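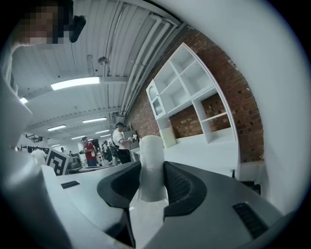 Skendar opens its workshop hall to small makers of household goods

The packaging and refill company Skendar is pleased to announce that its renovated workshop hall will receive the first outside users in December. The hall, which until last year served only for the storage of cardboard, is now a shared place where small producers of household and bathroom goods can fill, close, label and pack their products in short runs.

The building has kept much of its old character. The brick wall was cleaned but not painted over, and the ribbed metal ceiling and the beams that carry it are white. The pipes and conduits stay open to view under the ceiling, so that they can be reached for repair without breaking any cladding. The users of the hall will therefore work in a high and bright room.

"We had many requests from people who make a good product at home and then have no place to pack it properly," said Umesh Tripathi, managing director of Skendar. "They do not need a factory. They need a clean table, good light and a person who knows the work, and they need this for one or two days in a month. It was time that we offered it."

Inside the hall there are five packing tables. Three of them can be reserved by the day and two are kept for users with a monthly agreement. Every table comes with a set of trays, a tape dispenser, a small scale and a lamp which can be turned to the side. Larger equipment, for example the label printer and the shrink tunnel, stands at the end of the hall and is shared between all tables according to a list.

Small containers with a round shape will receive special attention. Tubes, sticks and narrow bottles are popular with small makers, but they roll, they tip over easily and a label which is applied only a little crooked is visible at once. For this reason the hall has its own corner with cradles and upright holders in several diameters. Users may bring their own empty containers for a trial before they reserve a table, and the trial is free of charge.

The first company to sign a monthly agreement is Pludia, a maker of solid hand balm and lip care. Its founder, Mpho Mokoena, has packed her products until now in a rented kitchen, where everything had to be put away again before the evening.

"I lost a great part of each day with carrying boxes up and down the stairs," said Ms Mokoena. "Now I can leave my trays on the shelf overnight and continue in the morning. For a small business this is a big change – and my family is also happy to have the car free of cartons."

The renovation was planned by the architect Wolfram Weidemann. The work took longer than was foreseen, as the old floor had to be levelled before the tables could be placed. New sockets were put in along the brick wall, and the doors at the loading side were made wider so that a full pallet can pass. Heating is provided in the packing area only. The storage area at the back remains cool, and users are asked to keep this in mind for goods that contain wax or oil.

Senan Duggan, who is responsible for the daily running of the hall, will give an introduction to all new users. It lasts three hours and covers the safe use of the equipment, the sorting of waste and the rules for cleaning the tables. Participation is required before the first reservation, also for users who have experience from other workshops.

The hall is open from Monday to Friday, from 8 am to 6 pm. Deliveries are accepted in the morning only. Reservations for December can be made by telephone or at the Skendar reception, and the price list is sent on request. Students and registered charities pay a reduced price for the daily tables.

Visitors who would like to see the hall before the opening are welcome on Thursday afternoon from 2 pm. Please register with the reception, as parking in the yard is limited.

Press contact: Everett Whitlock, Communications, Skendar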